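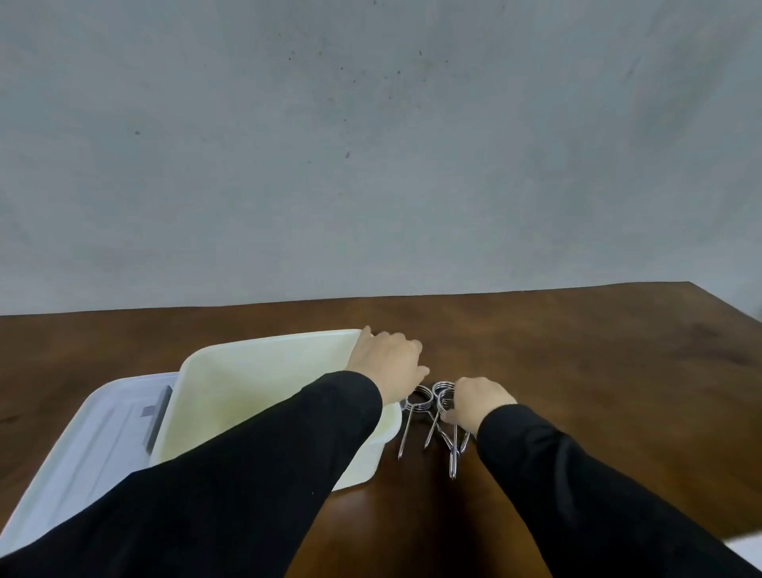 Where does everyone keep their metal pegs?

Clurnia Home Forum > Laundry and Utility

arabai
Right, I've finally given up on plastic pegs. They go brittle and snap, usually with a wet duvet cover on the line. So I've ordered metal ones and now I want a proper home for them! I've got a cream tub and a white box with a lid and grey clips, and I can't decide. Tub is easier to grab from, box shuts. What do you all do?
Araba Issahaku

natfair
Box, every time. My open tub lived by the back door and collected dead leaves, spiders and 2 of my son's football socks. I write a letter on the front of mine as well, so the pegs don't get mixed up with the Medberg picture hooks. 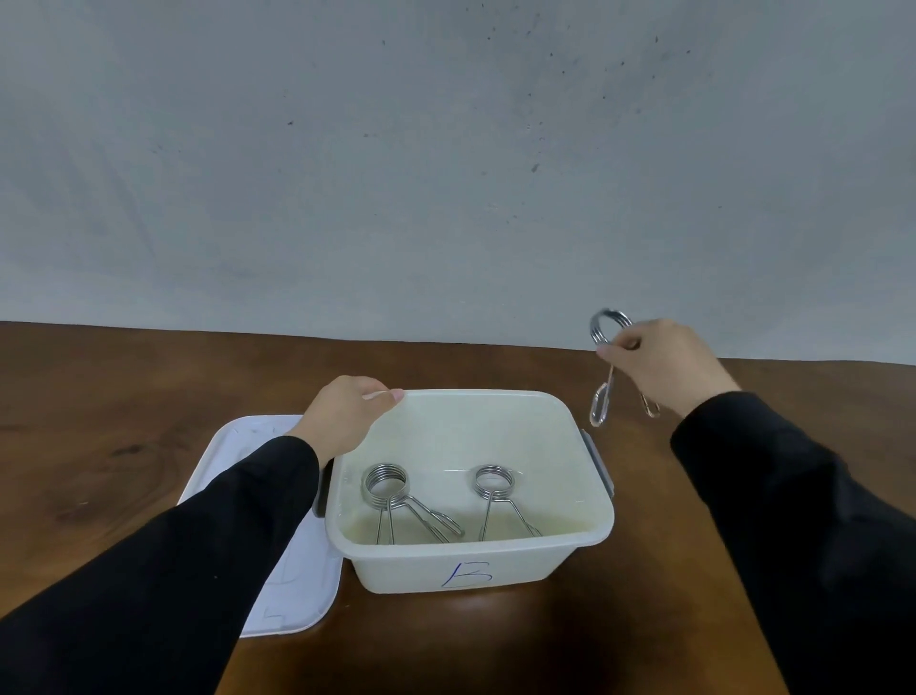
B on the front in blue marker

wadawash
Got to disagree with natfair, sorry. Who wants to undo clips with an armful of washing? Mine have been in an open basin for years and they're fine. I've got some 240 pegs in there, before anyone asks (big family, long line).

arabai
240!! I've only ordered 45.

natfair
The lid comes off once, you peg out, it goes back on. Hardly a hardship wada. And they rattle about less if you knock the box over, which I do.

wadawash
Mine doesn't get knocked over, it's on the floor.

flustano_fan
Do the metal ones mark your whites? The Flustano ones left little grey lines on a pillowcase of mine, July I think, and I've been suspicious ever since.

arabai
No idea yet, will try them on tea towels first. Going with the box for now, wada can have the tub.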